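3. What people keep in the bottom drawer

3.1 How I got into this

I should say up front that I came to this study sideways. My training is in the history of housekeeping manuals, the kind that tell you how to fold a tablecloth, and for years I read those books as if people had done what the books said. Then I helped my aunt move out of her house in Sondska and spent an entire afternoon on one kitchen drawer. String, birthday candles, the key to a bicycle lock, three kinds of glue, a hinge. None of it was in any manual I had ever read, and all of it, according to her, was stuff she needed!

So this section is about that drawer, or rather about the drawers like it in the homes of the people who were kind enough to write to us. Meinir Cadwaladr and I sent a long letter to 400 households in Sondska and the villages up the valley, asking them to tell us about the place in their home where small things go when they have no other place. We didn't call it a junk drawer in the letter. Meinir felt strongly that the word "junk" would make people tidy up before answering, and after reading the replies I think she was right. Plenty of them tidied up anyway and told us so.

The letters that came back were long. One ran to 12 handwritten pages and included a drawing of the drawer as it had been when the writer's mother was alive (I have read this one more often than I needed to).

3.2 Sorting and not sorting

The older writing on storage at home mostly takes it for granted that a mixed pile of things is a failure. You had a system, the system broke down, and the drawer is what's left. Our letter writers don't talk that way. They talk about the drawer as somewhere they know their way around. One man wrote that he could find the fuse wire in the dark, and had done so, but that when his daughter gave him a set of little plastic dividers for his birthday he lost the fuse wire for a month.

I kept coming back to that letter. What he had before the dividers was a kind of map made of habit: the wire is under the tape, the tape is always at the back on the left, and the whole lot shifts forward when you pull too hard. Once everything had its own box he had to remember which box, and that is a different job. Several other writers described the same trouble with toolboxes, sewing baskets and, in one case, a very grand writing desk with more small compartments than its owner had ever found a use for.

There is an opposite camp, of course. A good number of people sort everything and love doing it, and their letters are a pleasure to read. They save jars. They label the jars. One woman keeps her buttons by color and then by number of holes, and wrote with some heat about a visiting cousin who had put them back wrong. I don't want to make these people sound fussy, because what they describe is mostly fun. Rainy afternoons came up again and again.

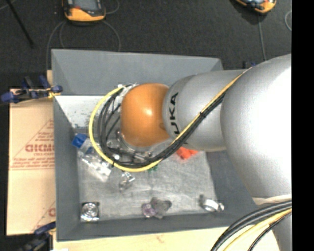

Figure 3. Mixed small objects in a gray bin, with an orange and silver robot arm above them.

Do people sort their small things more as they get older?
In our letters they mostly sort less. The writers who described themselves as retired were the ones most likely to say they had given up on boxes and labels, and the keenest sorters tended to be people who had recently moved into a new home and were still deciding where everything should go.

That surprised me, and it surprised Pravesh Van der Merwe even more when he read the draft. He had expected a lifetime of collecting to end in a lifetime's worth of jars. We talked it over at length and I ended up going back to the letters with his objection in mind. Most of the older writers had sorted at some point. They could say when they stopped, too, and it was often after a move to a smaller place, when a whole cupboard had to be squeezed into a drawer. What went into the drawer was whatever had survived the squeeze, and by then they knew each piece so well that sorting it seemed silly.

3.3 Things that wait

A large part of what people keep is waiting for something. I mean the single screws, the odd cup hooks, the spare knob from a dresser that was sold long ago. Writers nearly always had a story ready in which such a thing had come in handy. The story was often old. One woman's concerned a washer that saved a Sunday dinner 30 years ago, and she has kept every washer she has come across ever since - on the strength of that one roast.

I don't think the washer story is a reason in the way an economist would want a reason. It seems to me closer to a permission. It lets her keep the washers, and it lets her tell the story when somebody opens the drawer and laughs. Meinir reads it more plainly. For her the story is true, the washers are cheap, and keeping them costs nothing but a bit of room. We have left both readings in this paper since we never managed to settle it between us.

Keys deserve a word to themselves. Almost every letter mentioned keys that no longer open anything. People will throw out a lamp or a coat without much thought and then hang on to a key for a house that has been knocked down. Nobody who wrote to us gave a practical excuse for it. A few said it felt rude to throw one away, and I liked that word a lot.

3.4 What I would do differently

The letter went out in September, which was a poor choice. Families were busy with the new school year, and several people apologized for answering late. I would also ask about sheds. We kept strictly to indoor storage in order to keep the work small, and then the replies wandered out to the shed regardless, sometimes for pages at a time, and I had no good way to use them.

I also wish we had asked who in the home is allowed to throw things out. In 2 letters, both from couples who wrote their answers together, you can watch the argument happening in the margins, with notes in a second hand correcting the first. ("Not true, I asked him twice.") Those margins told me more about how a shared drawer works than most of the direct answers did. A follow-up letter to the same households went out on 02/04/2026, with sheds and throwing out both included, and the replies will be taken up in a separate paper along with the ones from Nodance, where Pravesh is running the same questions with people who rent.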